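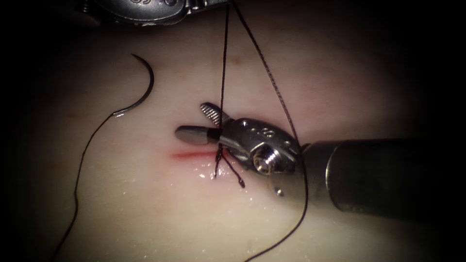 Right gripper open over the end of the cut, needle parked off to the left. Skomer pad.

Skomer suture pad, used for collecting demos
3 min read

Short one, collection day tomorrow and I still have episodes to label.

We've put 353 teleoperated suturing demos on Skomer pads for the policy Maiara is training. Verdict — good pad, annoying in a few ways.

Good: pale surface, so dark thread stands out well. Matters a lot when Yhon is marking grasp points by hand. Holds a stitch without tearing, mostly. Size is fine for two arms.

Not so good: shine. Bright glints under the scope light, worst right by the knot. Our first needle tracker hated it. Turned the light down, helped some. Also the red marks by the cuts. We swap pads every 30 demos now, otherwise they all start to look alike and teh model gets lazy about where the cut is.

Thread tails. Trim them or dont, but pick one before you start recording. We didn't, and Wilson had to relabel a whole batch.

Tried the Toprak pad too. Duller surface, rips sooner. Staying with Skomer for the next 600.

4 out of 5.

We use cookies to remember your settings. Accept | Decline
Contact | © Niltirano | Back to top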